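Furngate Display Settings – Frequently Asked Questions

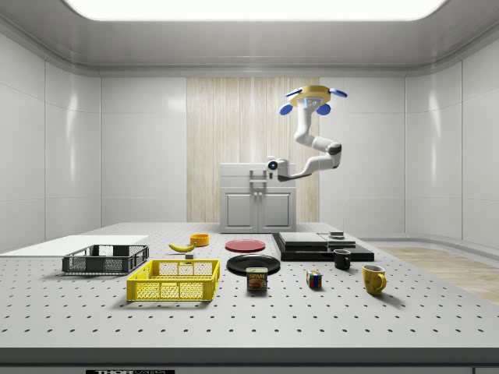 Rendered interior with white walls and a ceiling light.

Which resolution should I choose?
Use 1,080 lines for most monitors. Higher settings need a card with 4 GB of memory.

Why do pale walls show banding?
The colour depth is set too low. Select 10-bit output under Display – the monitor must support it.

Can I change the brightness limit?
Yes. The highest value is 2,000. Restart Furngate after saving.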